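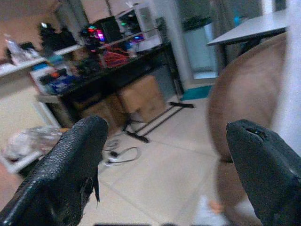
4. Préparer le coin bureau et le canapé

Cette partie du guide concerne la pièce commune du logement Clesberg : le sol carrelé, le bureau noir, la table grise et le canapé brun. Veuillez lire toutes les étapes une fois avant de commencer. Le texte a été revu le 23 octobre par Halima Waweru.

4.1 Le sol et le tapis

1. Ouvrez la porte blanche et laissez-la ouverte pendant tout le travail.

2. Soulevez le tapis bleu-vert qui se trouve devant le passage. Secouez-le dehors, jamais au-dessus du carrelage.

3. Passez l'aspirateur sur le carrelage beige, en suivant la diagonale des joints. Commencez au fond, du côté du bureau, et reculez vers la table.

4. Lavez le sol avec le produit Athumani dilué dans l'eau tiède. Un bouchon pour un seau. Si vous mettez plus, il reste des traces et il faut rincer deux fois.

5. Attendez jusqu'à 10 minutes, puis remettez le tapis à plat, le bord long contre le seuil.

Attention : le carrelage clair est glissant quand il est mouillé. Ne marchez pas dessus en chaussettes.

4.2 Le bureau et les ordinateurs

Sur le long bureau noir sont posés une tour sombre à éclairage coloré et un boîtier blanc avec un panneau en forme de grille. Des câbles rouges passent devant la tour. Ces appareils restent à leur place pendant le nettoyage.

6. Fermez les programmes et arrêtez les deux ordinateurs par le menu. Attendez que les lumières de la tour soient éteintes.

7. Coupez l'interrupteur de la multiprise Griritz.

8. Sans rien débrancher, rassemblez les câbles rouges avec la main et posez-les en une boucle large vers l'arrière. Fixez la boucle avec une bande Plestero, référence 628. La bande doit être serrée seulement un peu : vous devez pouvoir glisser un doigt dessous.

9. Essuyez le dessus du bureau avec un chiffon sec en microfibre. Pour la grille du boîtier blanc, utilisez le pinceau souple, de haut en bas.

10. Remettez le courant et démarrez d'abord la tour, ensuite le boîtier blanc.

Attention : ne pliez pas les câbles à angle droit. Ne vaporisez aucun liquide sur le bureau ni près des ouvertures d'aération.

Remarque : si la tour s'allume mais l'écran reste noir, contrôlez que vous n'avez pas tiré sur une fiche pendant l'étape 8. Poussez chaque fiche jusqu'au fond, avec le courant coupé, et recommencez l'étape 10.

4.3 Le canapé et les coussins

11. Enlevez tout ce qui est posé sur l'assise, y compris les petits objets. Regardez aussi dans les plis du dossier, avec la main et non avec un outil.

12. Aspirez le tissu brun avec l'embout plat, à la puissance la plus faible. Le tissu est doux et un peu pelucheux, il se marque facilement. Sur notre aspirateur le réglage bas correspond à 900 sur la molette.

13. Brossez ensuite avec la brosse à vêtements, toujours dans le même sens. Les zones qui paraissent plus claires peuvent être simplement du poil couché dans l'autre direction ; brossez avant de penser à une tache.

14. Tapez le coussin rose entre les deux mains, puis reposez-le à plat sur l'assise.
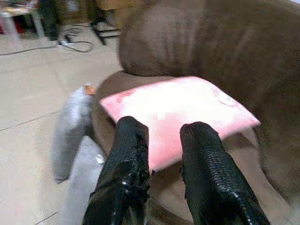

Il peut rester en biais, cela n'a pas d'importance, mais évitez de le coincer debout contre le dossier : le rembourrage descend dans un coin et il est difficile de le remettre. Pour redonner la forme, tirez doucement les coins opposés, deux par deux, puis pressez le milieu avec la paume.

15. Pour une petite tache sur le coussin, humidifiez un chiffon blanc et tamponnez du bord vers le centre. Ne frottez pas sur les marques imprimées.

16. Laissez sécher à l'air. N'utilisez pas de sèche-cheveux sur le rose ni sur le brun.

Attention : ne mettez jamais le produit pour le sol sur le tissu du canapé.

4.4 Fréquence

Le sol : tous les 5 jours. Le bureau et les câbles : une fois par mois. Le canapé : une fois par mois aussi, avec un brossage plus complet en mars, quand le chauffage est arrêté. Notez chaque passage dans le carnet du logement, avec vos initiales. Les bandes Plestero usées sont à remplacer par le même modèle.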